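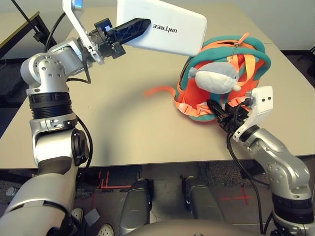

I went to the Verska open day in Nernutville with low expectations and a thermos. My neighbour Wilma Yule had a spare pass, and I've been rude enough about robots on this blog that it seemed fair to go and look at one up close.

The talk came first. Kenneth Carnegie did the slides, and there were a lot of them. By the second mention of "the home of tomorrow" I'd stopped writing things down. He told us the company had 166 hours of practice sessions behind it, a figure that means very little to me. Practice at what? How many of those hours went well? I put my hand up and got a friendly answer to some other question.

Then we were allowed through to the demo room.

The bag and the buckle

I'll give them this, they picked an honest task. Anyone who has tried to get a kid out the door by 9 knows that a small backpack is a horrible thing to handle. It flops. The straps go everywhere. This one was orange and teal, and there were two grippers to manage it with, two black fingers holding the little grey plastic buckle while the other hand had hold of the strap near the base of the bag.
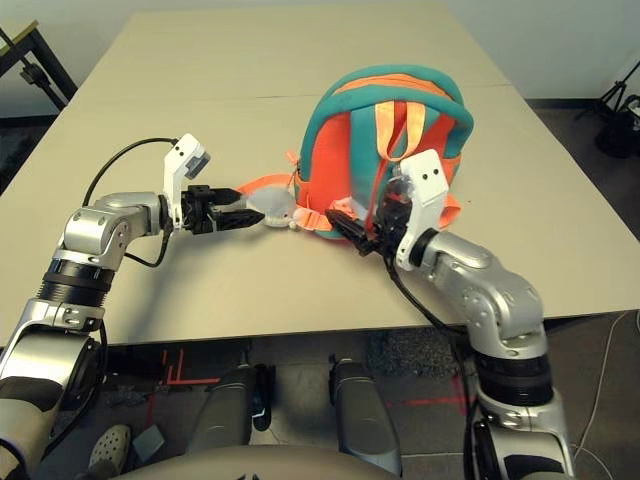
What I asked afterwards

Eilidh Crichton was fielding questions by the door, and she was a good deal straighter than the slides. I asked if it could cope with my daughter's school bag, which has a broken zip and usually half a mandarin in the bottom. She said she wouldn't promise that. I asked what happens when you swap the bag for one it hasn't met. "That's the hard part," she said, and left it there.

The other thing on the table was a flat white case marked "unitree", about as plain a shape as you could ask for. Give me the bag any day if you want me impressed – a rigid box with rounded corners doesn't fight back.
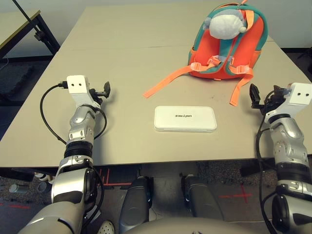

Would I go again?

Probably, if there's another one in August. I'd want to bring my own bag, though, and I'd want to choose where it goes on the table. Wilma liked it more than I did and has put her name down for their newsletter. I had a second biscuit and caught the early bus home.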